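The Year I Learned to Hand Things Over

I'm a grabber. Always have been. If you try to pass me the salt I've got hold of it before you've decided to let go, and my sister has a small scar on her thumb from a pair of scissors in 1991 that she still brings up at weddings. So when my editor asked if I'd like to spend a few weeks learning to juggle with other people, I said yes mostly out of guilt.

Not juggling alone in the garden, mind you. I tried that in college and got as far as three oranges and a broken lamp. I mean passing, where two of you stand face to face and throw clubs back and forth and somehow nobody loses a tooth.

The club meets in Nurmi, in a school gym that smells of floor wax and old sneakers. I walked in on my first night with brand new wristbands (why did I think I'd need wristbands?) and was sent straight to Saimi Nieminen, who has been teaching beginners for 12 years and has never once, as far as I can tell, raised her voice. She gave me one beanbag. One!

"Give it to me," she said.

I threw it at her.

"No. Give it to me."

We did that for most of an hour. She wanted me to put the bag in her hand and keep hold of it until I felt her take the weight. I'd let go early, it would drop, we'd both bend down and bump heads. Then I'd hang on too long and we'd have a little tug-of-war. It's a ridiculous thing to be bad at in your forties. I'm 42, I've handed people things my whole life, and I drove home that night with the radio off, going over every cup of coffee I'd ever passed across a table.

Saimi calls that moment "the both." There's a split second when the thing belongs to two people, and you have to be comfortable in it. I'm not a comfortable person. I finish other people's sentences and I pull the door while they're still pushing.

By the third week I'd started seeing it all over town. The woman at the bakery in Trirkavby is wonderful at it - she holds the bag out by the bottom so you can take the top, and she waits. The guy at the post office flings. Relay runners practice it for months, and I watched a whole afternoon of school races in the rain just to see the batons change hands, while the parents around me wondered which kid was mine.
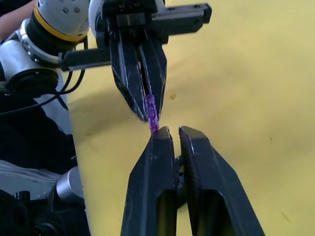
Throwing, at last

Clubs came out in week five. They're heavier than they look and they spin, and the first one Saimi sent over hit me square on the collarbone. I'd been watching her face. You're meant to look up, at the top of the arc, and trust your hands to sort out the rest down below, which mine had no intention of doing.

My partner after that was Bohdana Kostiuk, a piano tuner who'd joined the same month I did. We were a terrible match at first. She throws high and slow and I throw like I'm late for a train. We dropped, we apologized, we dropped again, and then she said something that helped more than any drill. "Quit saying sorry. I can't hear the count."

So I quit. We counted out loud instead, and one Thursday we got five clean passes in a row and screamed so loud that the badminton people next door came to look.

We've kept it up since the assignment ended. We drove out to the Vorno gathering in May, where 400 jugglers camp in a field and eat a truly alarming amount of lentil stew, and we stood in a big messy line and passed with strangers all afternoon. I got hit in the ear. I also caught one behind my back by pure accident and have been dining out on it ever since.

My sister came to visit last month. I gave her a pair of scissors, handles first, and I waited until she had them. She looked at me for a long time and asked if I was feeling all right.

412 shares | 5 comments

More from Weekend Reads
- My Summer on the Slowest Ferry to Tullusell
- Bread for People Who Can't Wait
- The Last Good Button Shop
- Learning to Whistle After Forty

Contact us | Copyright 2018 | Back to top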